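Vespers in the Country: A Deacon on Singing the Psalms in Four Small Churches

Jul 25, 2023

14 comments | 37 shares

The deacon had his psalter out before I'd found the milk. We were in the kitchen behind the church at Belirley, where the urn takes longer to boil than most people take to say a rosary, and he wanted me to hear a tune. "Just the first half of the verse," he said, and sang it, and then sang the second half as well because he couldn't help himself.

I had come to ask about Evening Prayer. Since last November the four churches of the district (Belirley, Gondano, Ponia and the tiny one out on Bortolotti Road) have been taking turns to sing Vespers, one church a week, and people keep coming. I'd heard about it from my sister-in-law, who is not easily got out of the house after five o'clock.

"It started with a shortage," the deacon told me. "We have one priest for four churches, and he's a good man, but he can't be in four places. So there were churches sitting locked up all week. I kept driving past Gondano and thinking, we could be praying in there."

He is quick to say that Vespers doesn't replace Mass and was never meant to. What he loves is that it already belongs to everyone. "People think the Divine Office is for monks and nuns and priests with a little black book. The Church has been asking the rest of us to join in for decades. Any baptised person can pray it. You can pray it on the train. You can pray it with a baby on your hip – I've seen it done, and the baby joined in at the Magnificat."

The first night was at Gondano and 12 people turned up. He had photocopied the psalms on both sides of the page and got one side upside down. There was no organist. He gave out a note, the front pew took a different one, and the back pew took one of their own.

"It was terrible," he said, delighted. "It was really terrible. And then we got to the silence after the second psalm and it was so deep I didn't want to start the next bit. I must have left it two minutes. I thought, right, we're doing this again."

They did. He puts a lot of the credit on the tunes, and he has firm views about them. They use four simple chants, all in English, each with one reciting note and a little turn at the end of the line. No harmony, no descant, no keyboard unless somebody is really lost. Two sides of the church take alternate verses. He showed me how he marks the pages: a pencil stroke over the syllable where the tune moves, and nothing else.

"I used to put in all sorts of markings. Arrows, dots, the lot. People stared at the arrows and forgot to breathe. Now it's one stroke. If you can say the line, you can sing the line."

I asked whether there had been any grumbling. There had. A few older parishioners missed Benediction, which used to be the evening service at Belirley when they were children, and they wondered why something they had never heard of should come in first. He took that seriously. Once a month, when Father can be there, Vespers now leads into Benediction, and the Latin hymns come out. "And they sing those without any sheet at all. You should hear the bottom line. These are farmers who tell you they can't sing!"

Others thought it should be finished in a quarter of an hour. It takes 21 minutes if he doesn't preach, and he mostly doesn't. There's a short reading, and then a pause, and then the intercessions, which anyone can add to. In a dry spring they're about rain. He told me that one woman at Ponia has prayed every single time for the driver of a truck she once saw broken down, and that by now the whole church prays for that driver.

The psalms themselves come round on a four-week cycle, and I wondered how he felt about the hard ones. He put his cup down for this.

"I think they're the reason people stay. We're so polite at church. Then you open the psalms and here's a man saying, how long, Lord, will you forget me for ever? And you have to sing it, out loud, with your neighbours. There was somebody who came to us the week after a funeral. They told me later they couldn't have prayed a nice prayer that night. They could pray that one."

He's less sure about the future of it, and said so. The rota leans on a handful of cantors, and two of them are moving to the coast. He is teaching five more, in this kitchen, over soup. The youngest is 18 and has a voice "like a clean window", and the eldest took up singing after a knee operation because she had to give up bowls. The diocese has been kind about it and has let them alone, which suits him.

Would he tell another parish to try it? He would, and he'd tell them to start smaller than they want to. One evening, one psalm tone, the same hymn for a month. Put the chairs facing each other if the pews can be moved. Don't apologise at the start. Leave the silence in, even when somebody coughs. And do it again the following week, whoever came.

"The Church is praying this somewhere every hour of the day," he said. "Some convent on the other side of the world has just finished, and they've handed it to Belirley. I get goosebumps every time. I don't think I'm ever going to be sensible about it."

Then the urn boiled at last, the cantors began to arrive, and I was given a sheet and told I was on the left-hand side.

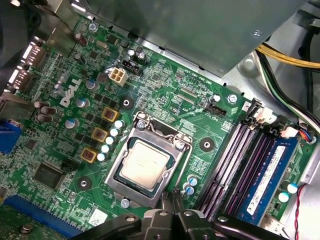
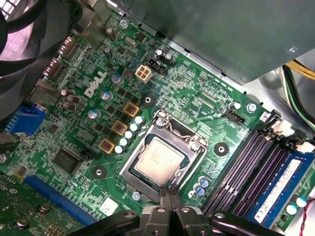

One of the cantors from Ponia rang after reading a draft of this and asked me to add that you don't need to be Catholic to come along. Her husband is Uniting Church, she said, and he sits on the right-hand side and "has never once missed the pencil stroke". She also wanted it known that the soup is open to everyone, and that Bortolotti Road has no heating before September, so bring a rug.

Related
Why We Kept the Saturday Vigil at Gondano
Learning the Salve Regina by Ear
What a Deacon Does (and Doesn't Do)
Praying for Rain: Old Litanies for Dry Years

Contact us: PO Box 2627, Belirley | © 2023 Belirley Parish News | Back to top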